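FOR IMMEDIATE RELEASE
10/04/2021

Skutus and Murakami to Bring Refillable Writing Supplies to Wurnden Schools

Joint program will place refill stations in 67 public schools and replace single-use markers in classrooms and offices

WURNDEN — Skutus, a supplier of classroom and office goods, and Murakami, a maker of inks and writing instruments, today announced a joint program to supply refillable markers to every public school in the Wurnden district. Under the agreement, each of the district's 67 schools will receive a refill station, a starting stock of markers and replacement tips, and delivery of ink throughout the school year.

The program, named Randance, will begin with elementary schools and extend to middle and high schools in the second phase. Installation at all sites is scheduled to be complete by the end of May.

Schools in the district have until now bought markers by the box, with each building placing its own orders. Most of those markers are thrown away once the ink runs out, although the barrel and cap are often still in good condition. Randance is designed to keep the same barrels in use for several years. Teachers will return empty markers to a tray in the main office, where staff will refill them or set them aside for collection.

"Writing supplies are a small line in a school budget, but they are bought again and again," Skutus said in a statement. "Our aim is to give schools a steady supply at a price they can plan for, and to reduce what goes into the trash at the end of each term."

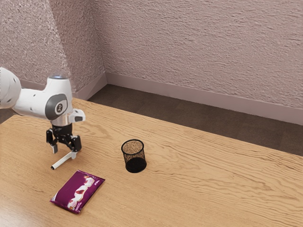

A marker on a light wooden tabletop.

Each refill station holds ink in four colors — black, blue, red and green — and is stocked with chisel and bullet tips. The stations are mounted on a wall or placed on a counter and do not need electricity or plumbing. Murakami will provide written instructions for school staff and will hold a short training session at each site before the station is opened for use.

The ink supplied under the program is water-based and has low odor. It is intended for whiteboards and coated paper. Permanent markers are not part of the first phase, and schools may continue to order them separately through their existing accounts.

A trial of the system was carried out in six Wurnden schools during the previous school year. Over that period, the participating schools reduced their purchases of new markers by 73 percent. Comments from teachers led to two changes in the final design: a wider opening on the return tray and a clearer color label on each ink container.

"The trial gave us a better understanding of how markers are used during a normal school day," Murakami said. "Teachers asked for a process that takes very little time and can be shared with office staff. The stations being installed this fall reflect those requests."

The agreement runs for four years, with an option to renew. Skutus will manage orders, deliveries and the collection of worn parts. Murakami will manufacture the ink and tips and maintain the stations. Schools will pay a fixed yearly fee based on enrollment, and no charge will be made for installation.

Barrels that can no longer be refilled will be collected at the end of each term and returned to Murakami for sorting. Schools may also send in empty markers from other makers — provided the caps are attached — using the same collection boxes.

Skutus and Murakami will publish a summary of results after the first full year, including the number of markers refilled and the weight of material collected.

About Skutus
Skutus supplies paper, writing instruments, furniture and storage products to schools, libraries and public offices. The company operates its main warehouse in Wurnden.

About Murakami
Murakami develops and manufactures inks, markers and replacement parts for educational and professional use.

Media Contact
Skutus Communications Office, Wurnden

###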